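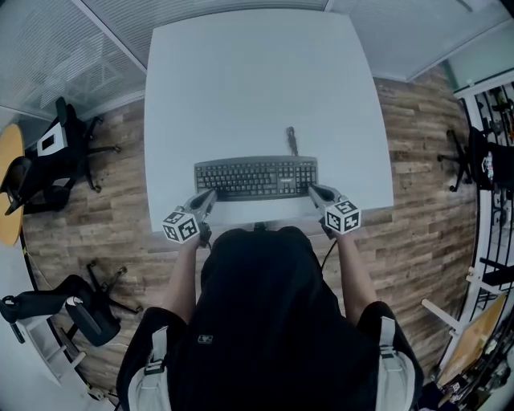 Section 2: Setting up your Ternesholm cat feeder

Congratulations, the unpacking is done and now comes the fun part! Most cats take to the Ternesholm very quickly, and a few will be sitting on the mat waiting before you've even finished these steps (ours certainly were).

Before you start

Wash the bowl and the hopper in warm soapy water and let them dry completely. The base must never go in the sink. Wipe it with a damp cloth and leave it at that.

Placing the feeder

1. Pick a flat, quiet spot away from the litter box and out of direct sun.
2. Set the base down and press gently on each corner. If it rocks, turn the feet until it sits level.
3. Slide the bowl in from the front until it clicks.
4. Plug the cord into the back of the base first, then into the wall.

Caution: Keep the cord behind furniture or inside the cord sleeve if your cat is a chewer. Kittens love cords!

Filling the hopper

5. Lift the lid and pour in dry food up to the line. A full hopper holds about 62 ounces of ordinary kibble, a little less if the pieces are large.
6. Close the lid and turn the lock toward the back.
7. Hold down FEED until the first portion drops. There may be a short wait the first time while the wheel fills up.

Note: Dry food only, please. Wet food and freeze-dried chunks will jam the wheel. 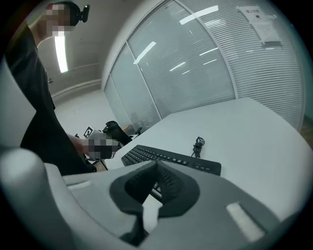

Setting the meals

8. Press CLOCK and set the time with the arrows.
9. Press MEAL. The number 1 blinks. Choose a time, press MEAL again, and choose a portion size.
10. Repeat for each meal you want. Two meals a day is a great place to begin with a grown cat, but go by what your vet recommends.
11. Press SAVE. The green light comes on and stays on.

The feeder keeps a log of the last 1,368 meals, so you can scroll back a long way if you're wondering when the portions changed. Skipped meals show up with a small dash.

Getting your cat used to it

Leave the old bowl next to the feeder for the first few days and put a little food in both. Bold cats will walk right up. Shy ones may bolt when the wheel turns, and that's fine! Drop a favorite treat in the new bowl by hand and let them come back in their own time.

Caution: Stay home for the first two scheduled meals and check that the food drops into the bowl. If the light turns red, unplug the base and see "Clearing the wheel" in Section 3.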